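Clay, Glaze and Stone: How Everyday Things Come Out of the Ground

*Prepared for young visitors by Bethel Woldemariam and Thomas Valentini, Wendt Museum Learning Centre*

Many things in a kitchen began as part of the Earth. This page explains where two of them come from: the ceramic that is used for cups and bowls, and the marble that is used for benches and floors.

## What is clay?

Clay is made of very tiny grains of rock. Over thousands of years, rain and running water break rocks into smaller and smaller pieces. Rivers carry the finest pieces away and drop them in quiet places, where they settle into thick, sticky layers.

Wet clay can be pushed into almost any shape. When it dries it becomes hard, but it will turn soft again if it is put back in water. To change it for good, a potter must fire it in a very hot oven called a kiln. Fired clay is called ceramic.

Most cups also have a glaze. A glaze is a thin coat of glass that melts onto the clay in the kiln. It keeps water from soaking in, and it can be nearly any colour. Metals in the glaze make the colours. Cobalt gives blue, and copper often gives green. One cup may have one colour outside and another inside, like this purple mug with its white interior.

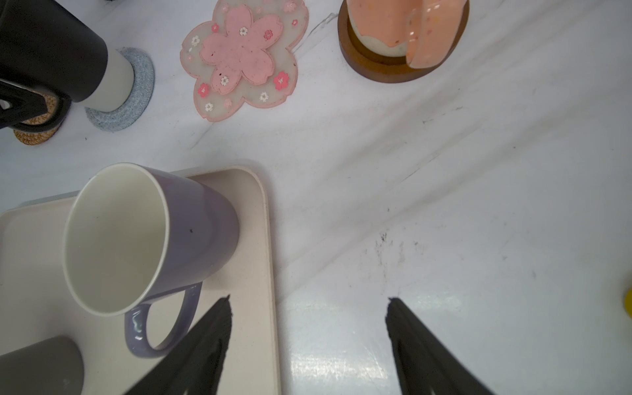 ## What is marble?

Marble begins as limestone. Much limestone is made from the shells and skeletons of sea animals that lived long ago. When limestone is buried deep underground, heat and pressure slowly change it. Its grains grow and lock together, and the rock becomes marble.

Pure marble is white. The grey lines that run through many pieces are called veins. They are made by other minerals that were mixed into the limestone before it changed.

Marble is softer than granite and can be scratched. Lemon juice and vinegar can also leave dull marks on it, so people often place coasters or mats on a marble bench.
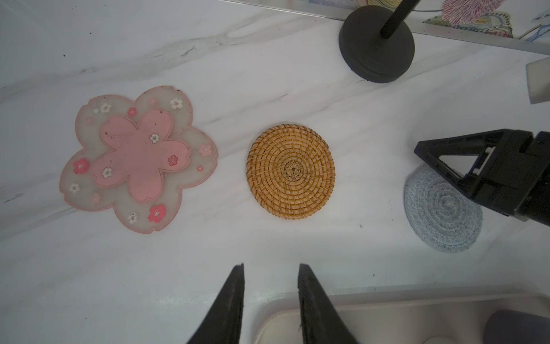
*White marble with soft grey veins, and a coaster in the shape of a cherry blossom.*

## Words to know

- **Kiln:** a very hot oven for firing clay.
- **Glaze:** a thin, glassy coat on a ceramic object.
- **Vein:** a line of a different mineral in a rock.
- **Quarry:** a place where stone is cut from the ground.

## Find out more

The Rocks Room is on the ground floor, next to the Sterus Gallery. Children may handle the samples on the low shelf. School groups should write to Raquel Carrilho before the end of August.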